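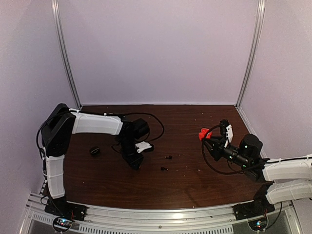
*Vullau two-arm bench, both arms on the front rail. Wood-grain top, pale side and back panels.*

## Vullau Two-Arm Bench for Student Teams

The Vullau is a tabletop station with two arms, sold by Feltholm to schools and clubs that run a manipulation class or enter the Flustholm student challenge. It comes as a kit. A team that has never built one should plan on three or four club meetings before anything moves.

The design started as a student project under Li-hua Wu, and the first benches went to teams she was coaching. Most of the changes since then came out of those teams' build logs, including the wider rail and the panels.

### What's in the kit

- Left and right arms with covers, wrists and grippers
- Base plates and front rail
- Tabletop, two rear posts, back panel and two side panels
- Control boards, one per arm
- Cable set, with spares for both wrists
- Bag of 88 screws and a set of hex keys
- Printed build guide, 18 pages

A computer is not included. Any recent laptop running Linux will do for the class exercises.

### Layout

Both arms bolt to the rail along the near edge, one at each side, so students work from the front and the grippers meet over the middle of the table. The panels close off the other three sides. They are plain on purpose – the vision exercises go much better against a blank wall than against a room full of backpacks.

The arm covers are white and ribbed and will crease as the arms bend. Creasing is normal. Replace a cover if it tears or starts to catch in a joint.

Leave slack in the wrist cables. A loop that looks too long at rest is usually the right length at full reach. First-time teams tend to tie everything down tight and then pull a connector out during the homing exercise.

### Class use

The course pack has exercises for one arm and for two. Early ones are pick and place with small parts. Later ones pass a part from one gripper to the other, and the last unit is a short assembly task the team picks for itself.

Hsin-yi Hsiao wrote the teacher notes. Her advice on group size is three students to a bench: one at the keyboard, one at the table, one writing down what happened. With four, somebody ends up on their phone.

Brush the tabletop off between sessions. Crumbs and bits of cut material get into the gripper fingers and show up as specks in the vision exercises.

### Flustholm challenge

The bench meets the current Flustholm table rules as shipped. Teams may change the gripper fingers and the tabletop surface. They may not move the base plates or raise the panels. Entries open in May.

### Ordering

| Item | Part no. | Price |
|---|---|---|
| Full bench kit | VU-2 | $3,668 |
| Second gripper set | VU-2G | $263 |

Schools can order by purchase order. Spare covers and cables are sold separately – write to Feltholm with the part number from the back page of the build guide.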